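Hustings project notebook
24/11/2023

Back on the Flimberg recordings. We have 19 hustings from the run-up to the May elections and 17 of them now have a transcript that can be read by a human being. The other 2 are Getel ward. One was held in a church hall with the heating on full blast, and the heating comes across very clearly. The candidates less so. The second stops partway through the opening statements and I can find no note of why. If whoever sat at the back that night is reading this, please write something in the margin, even if it's only "flat battery".

Main job today was the evasion codes. The old scheme had "answers", "partly answers" and "does not answer", which looked sensible in the spring and falls over the moment a real candidate opens their mouth. The bus question is the worst. Asked whether they would bring back the evening service to Getel, one candidate said that they had grown up on that bus. Under the old scheme I had this as "partly answers". My fellow coder had it as "does not answer". We then spent most of the morning on whether growing up on a bus is a policy.

Settled on a new code, "biography". Used when a speaker replies to a question with a fact about their own life and then sits down. It is already the most popular code in the file by a distance, and I suspect we should have had it from day one.

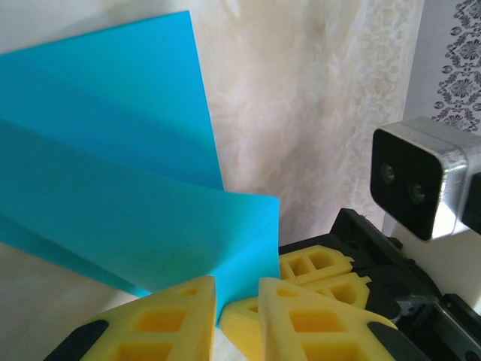 Also split the old "changed mind" code, which was doing too much. There is now one for the candidate who says outright that they used to think otherwise, and one for the candidate who has plainly moved but talks as though everyone else was standing in the wrong place. The second wants a shorter name. Working title is "drift". The parking charges answers are full of it. A sitting councillor who had voted the charges through told the Flimberg town meeting that residents had "always been clear" they were unpopular. True enough, but I would have liked a pronoun.

Problem with drift: you can't code it from the transcript alone, you need the voting record beside it. That means the council minutes, and the council minutes are scanned, sideways, in a folder called New Folder. I've started turning them the right way up. Do not let me volunteer for this again.

Tufa behaved itself until lunch. After lunch it decided that every line beginning with "Look," was a new speaker called Look. Look is now the most talkative candidate in Flimberg and stood in every ward. Fixed by hand for the town meeting, not yet for the rest. The trick is to go into the speaker list, merge Look into whoever spoke before, then save BEFORE switching tabs. If you switch tabs first it un-merges and gives you Look and Look (1).

While in there I noticed the time stamps are off in the older files, the ones we brought over from Zuso when we stopped paying for it. They run slightly slow, so by the end of a long meeting the text is well behind the sound. Doesn't matter for coding what was said. It does matter for the heckling count, where we want to know how soon after the answer the shouting starts. In the Zuso files it starts before the answer, which I did briefly believe.
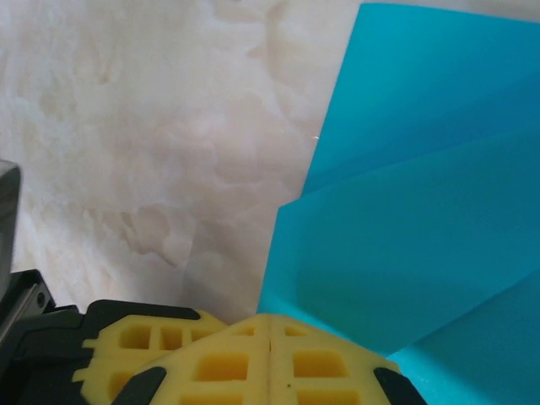
On heckling. We still have no rule for applause that is sarcastic. I can hear it, my fellow coder can hear it, the candidate could certainly hear it, but the codebook only has "applause" and "hostile noise". For now: code as applause, add S in the notes column, and we argue later. Same for the man at the library hustings who says "ooh" after everything. I've left him uncoded. He may be agreeing.

Ran the agreement check on the town meeting with the new codes. Better than last time. We match nearly all the way on biography and on plain answers, and we part company on anything containing the words "conversation", "piece of work" or "going forward". I tend to call these non-answers. My fellow coder, who has a kinder nature or a worse memory, tends to give them half. We agreed that a promise to have a conversation counts as an answer only if the candidate says who with. Going back over the library transcript with that rule, it knocks out almost the whole housing section.

One thing that may be worth a paragraph in the write-up: the independents answer more questions than the party people, but they also answer questions that weren't asked. There's a long stretch on dog bins in reply to a question about school places. No code for that either. Have put "surplus" for now and will probably regret it.

To do
– merge Look everywhere
– rest of the minutes, right way up
– ask Getel church hall if anyone else recorded the evening
– reword "drift" in the codebook, with the parking charges answer as the worked case
– time stamps on the Zuso files, at least for the long meetings
– decide about the ooh man

Codebook in the shared folder is the new one. The printed copy by the kettle is the old one and someone has written "biography" on it three times in different pens, so please don't code from that.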